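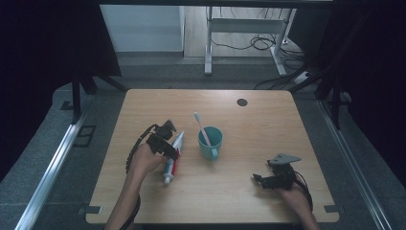
One reader in Sturodside wrote in after last month's item to say that two minutes is a very long time when you are five, and that her family finally got there by humming the same song all the way through, twice, every night. We love this! Several of you sent in songs of your own, and the list is now pinned up by the front desk at the Cumutov branch (add yours, there's plenty of room at the bottom).

The brushing chart is back for March, too. Last year 265 families took one home, and 165 of them brought it back filled in, some with stickers we had never seen before. Each chart has a square for morning and a square for bedtime. Missed one? Leave it blank and carry on the next day. Kids seem to enjoy coloring in the squares as much as the brushing itself, so we've made them bigger this time.

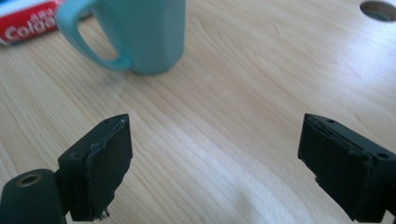
Smile Notes | Issue 100 | Page 3

A few things we keep getting asked. For children three to six, a pea-sized dab of toothpaste is plenty, and spitting is better than a big rinse afterward. Change the brush every three months or so, sooner if the bristles have splayed. And do keep helping with the back teeth, even when you hear "I can do it myself!" from the other side of the bathroom door.

Charts are free at both branches, and the Bulunico school bus stop table will have a stack on Friday from 3:30. Bring the old one along if you still have it, we'd be so happy to see it!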